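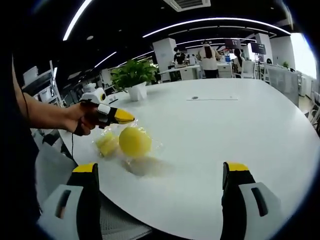 Shared tables in an open office: what we found
Student project report, Plotmont workplace course

Our brief from Wellent said that one big shared table "brings people together." We weren't convinced, so we spent 8 afternoons in June at the Zulent office looking at how the white rounded table got used.

First, the numbers. We handed out 60 short surveys and most came back, but the people who answered were mostly the ones who already liked the table. That is a weak basis for the claim in the Wellent brochure, and we would not repeat it as a finding.

What we saw ourselves was more ordinary. Small things get put down and stay: a clear plastic bag with a round yellow sponge-like ball in it, a slip of white paper, a potted plant toward the back. People with desk work did it at the desks. The curved edge looks friendly, but it makes it hard to say where one person's space ends – two of us tried to spread out our notes there and gave up.

The shelving rack on the left holds assorted items and could take more of the clutter. Staff told us a Witkowska storage unit had been priced at some 1,000 dollars. We doubt it would help unless someone decides what belongs on the table in the first place.

Limits: we only visited after 2 p.m., so mornings are a blank. We also had no office without a shared table to compare with, and the survey questions should have been tested before we printed them.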